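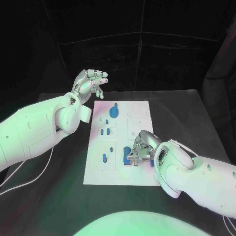 Lotwood will begin shipping Clutent, a manipulation task board kit for two-armed robots, in October. The kit gives engineering groups a fixed set of grasping, placing and insertion tasks on one flat board that fits on an ordinary bench. It is sized for robot hands as well as two-finger grippers, and its tasks can be assigned to either arm. In the setup shown, the left hand is held over the top of the board with its fingers half open while the right hand is closed on an upright rectangular block lower down, one of the larger parts in the set. The list price is $458 per kit.

Clutent consists of a white base panel, 6 white plates and 16 blue parts. The parts include pegs, rods, blocks, a cylinder, and a round knob with a short stem. All of them are the same blue, so color alone does not tell a vision system which part it is looking at. The plates and the panel are a plain white with no decorative print. Outlines on the panel mark part positions and can be used as placement targets by themselves, without an insertion step.

Task definitions

The kit is supplied with 16 written task definitions. Each one states the start position of every part involved, the end position, the permitted contacts and the condition for a valid finish. Definitions are grouped by the number of hands required. Single-hand tasks cover picking, upright placement and peg insertion. Two-hand tasks include a transfer from one hand to the other, and tasks in which one hand steadies a plate while the other works on it.

Time limits are left to the user. Lotwood recommends that groups report the limit they used together with the success rate, the hand or gripper model and the number of attempts. A blank report sheet is included as a text file and as a spreadsheet.

"Groups were building their own boards, and the boards were all slightly different," said Leokadia Cieślak, product lead at Lotwood. "A peg fit that is a little looser changes the result quite a lot. We wanted the same hole and the same peg on every bench, and a part list people could cite."

Layout

Plates are fastened from the underside of the panel and can be moved, rotated or removed. A group can begin with a sparse layout and add parts as its controller improves, or change the arrangement between training and evaluation. Each layout is described by a short code that lists plate positions and part positions from the top left of the panel. The code can be stored with the trial data, and a second site can rebuild the same arrangement from it.

The panel lies flat and needs no power. There are no sensors, switches or electronics in the base kit. Success is judged by the user's own cameras or by an operator. Lotwood considered a wired version during development and decided against it for the first release, mainly on grounds of cost and of cable routing near moving arms.
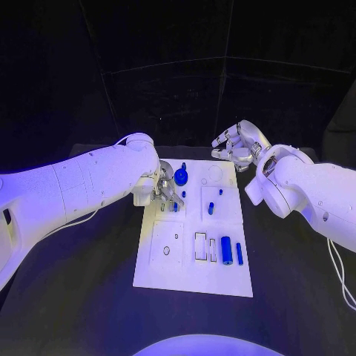

Clutent board with the left gripper lowered over a small peg and the right hand raised above the upper right corner. The large cylinder and thin rod stand at the lower right.

Small and large parts

Part size is the main variable in the set. The smallest pegs call for a fingertip grasp close to the surface, where the hand itself can block the view from a head-mounted camera. The large cylinder can be held with a full wrap of the fingers and is suggested as the first task for a newly installed hand. The thin rod is close to the cylinder in height but much slimmer, and the two can be placed near each other to test whether a hand planning a grasp on one will clear the other.

Small pegs are the parts most often lost in use. A bag of spares is packed with every kit, and replacement parts may be ordered singly.

Lighting

The surface finish was chosen for work under mixed and colored light. Task definitions do not specify a lighting condition, and users who vary the light color between runs are asked to note it on the report sheet. A dark table covering and a dark backdrop are recommended for the reference condition. Neither is supplied.

"We ran the peg tasks under several light colors before we signed off on the finish," said Ibsa Ayele, test engineer at Lotwood. "The white parts pick up whatever light is in the room. That is useful if you want to know how far your perception depends on the tint, and you should write it down if you don't."

Compatibility

Clutent makes no assumption about the arm, the hand or the control software. Mixed end effectors may be used on the two sides. Arms should be able to reach the full panel without the robot's body passing over the front edge of the table. Drawings of the panel and all parts are supplied so that users can model the board in simulation. The drawings may be shared within a research group and with named project partners. Commercial reproduction of the parts is not covered.

Availability and price

Orders are open now. First deliveries are planned for October and will be handled by Dudek, which also stocks spare parts and additional plates. The $458 price covers the panel, plates, parts, spare pegs, task definitions, report sheets and drawings. Shipping and taxes are extra. Quotes for orders of several kits are prepared on request.

A bench demonstration can be arranged at the Lotwood workshop in Tremmont. Visitors who wish to run their own hand or gripper on the board should send the mounting drawing and power requirements with the booking request.

About Lotwood

Lotwood designs and makes test fixtures and bench equipment for robot manipulation work. The company is based in Tremmont.

Press contact: Leokadia Cieślak, Lotwood, Tremmont
Released Sunday, September 13, 2020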